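Sorting a deep pantry shelf so things stop getting lost at the back

Home & Kitchen Help > Storage
Posted by larchmitten, 27/01/2025
14 shares | 5 comments

We moved into a 1950s house in Larnmont last May and the pantry is a closet with five fixed shelves. They are deep, a good arm's length, and the door is narrow, so I can only see the front row of whatever is on them. I have found three open bags of brown sugar in there and a can of pumpkin that was older than our dog.

I don't want to spend a lot. I already bought a set of clear plastic bins from Grinora and they are the wrong depth. They leave a gap behind them that fills up with packets. The shelves are painted wood and screwed to cleats on the wall, and my landlord has said no to pull-out drawers because they would mean new holes.

There are four of us and we shop once a week. We eat a lot of rice, beans, pasta and canned fish, and the kids have a snack shelf that is the worst of the lot. What do people do with shelves like this? Is it bins, baskets, turntables, or do I just put less in there? I would also like to know if labels are worth the trouble, because I tried them in the last house and they were all wrong within a month.

bentspoon_72
12 helpful

Just put less in there. We had the same kind of closet and I stopped buying ahead. If you shop every week you don't need more than a week of food. I keep one shelf for food, and the other shelves have the slow cooker and the paper towels and that sort of thing. Turntables are fine but they waste the corners.

Labels no.

quarterpeck
56 helpful

I have had deep shelves in two houses and have tried most of the things sold for them. What follows is what I do now. It takes an afternoon the first time.

Empty it one shelf at a time

Don't take the whole pantry out at once. You will run out of counter and then you will run out of patience, and everything will go back in where it was. Take one shelf, put all of it on the table, wipe the shelf, and deal with that shelf before you touch the next one. Start with the snack shelf if that is the worst.

Throw out anything that is stale or has moths in it. Check the flour and the rice carefully, and look in the folds of cardboard boxes. If you find webbing in one thing, assume it is in the packets next to it. Cans that are rusted on the seam or bulging go in the trash unopened.

Measure before you buy

Measure the depth of the shelf, then the width of the door opening, then the height between shelves. Your trouble with the Grinora bins is very common. People measure the height and the width and forget the depth. You want something that comes almost to the front edge when it is pushed all the way back. If you can't find one long enough, use two of the same kind, one behind the other, and put the things you hardly use in the back one.

Write the numbers on your phone. I carried a scrap of paper for months and then bought the wrong size anyway on the one day I didn't have it.

Treat each basket as a drawer

The point of a basket on a deep shelf is that you pull the whole thing out, take what you want and push it back. So it needs to be light enough to lift with one hand when it is full. Cans get heavy fast. I keep cans in short baskets, in one layer, and never stack them. Pasta and chips can go in something much bigger.

I like woven baskets better than plastic because they slide on painted wood without scraping it. If yours do scrape, stick felt pads on the bottom corners. A handle or a lip at the front helps a lot. Solid lids are a nuisance in a pantry and I took all of mine off.

Use a shallow tray for the small stuff

Small cans, rolls, single packets and fruit get lost in a deep basket. They sink and you find them at the next clear-out. I put those in something low where you can see every item, and keep the deep basket for bulky things. Set the two next to each other on the table before you fill them, and it is easy to judge what belongs in which. 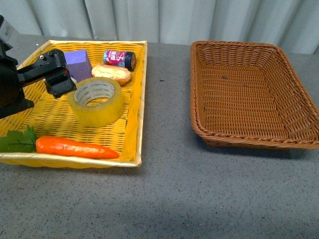
Keep a spot for open packages

Half your duplicates come from this. If an open bag of brown sugar can be on any of five shelves, somebody will open another one. Pick one basket at eye level near the door and make it the place for anything that has been opened. Clip the bags shut and stand them upright. Before anyone opens a new package of something, they look in there first. My family took a few weeks to learn it, but we have not had two bags of sugar going since.

Put new things behind old things

You know this one, everyone knows it, and it is hard to do on a deep shelf. With baskets it gets easier. Pull the basket out when you unpack the groceries, slide what is in it to the front and load the new ones in at the back. It adds a few minutes to putting the shopping away.

Labels

I label the basket by type and leave it at that. "Breakfast" lasts for years. "Oatmeal, raisins, corn flakes" is wrong by the end of the month, and I suspect that is what happened to you. I use masking tape and a marker. It peels off without marking anything and it costs next to nothing. If you can't say in one or two words what is in a basket, it has become a junk basket and you should go through it.

Leave some space

Fill the baskets to 75 percent or so and stop. A full one catches on the shelf above when you pull it out, and then you stop pulling it out. I also leave the top shelf for things that aren't food. Over 100 items in a closet that size is too many for me to keep track of, and I only know the number because I wrote an inventory once. I never updated it.

I spent 55 dollars in total, most of it at a closing sale. Thrift stores are full of baskets, so try those before you buy new.

tallowandtwine
9 helpful

Agree with most of the long answer, but I would add a light. Half the problem with a closet pantry is that the back is dark. Get a battery one with a motion sensor that sticks on. Put it on the underside of the shelf above, near the front edge and pointing back. Ours came from the Cardoso hardware place in Fevville and it goes through a set of batteries every few months. Use the removable kind of strip if you rent, and warm it with a hair dryer before you pull it off so that it doesn't take the paint.

The other thing is the floor. If there is room under the bottom shelf, put the heavy stuff there. Rice in a big tub, drinks, pet food, potatoes in a paper bag. Don't put onions in with the potatoes.

Comments (5)

larchmitten: Thank you all. I did the snack shelf last night and filled a whole trash bag. I measured the depth this time. The Grinora bins are going under the bathroom sink, where they fit.

oatbin: Turntables don't waste the corners if you put tall bottles in the corners. I have two for oil and vinegar and wouldn't be without them.

bentspoon_72: You still have to reach past them.

pinegrove_k: Does anyone find woven baskets hard to clean? I had flour get into one and it never came out.

quarterpeck: Take it outside, turn it over and bang the bottom, then use a vacuum with the brush on. For flour and sugar I would line it with a dish towel and wash the towel.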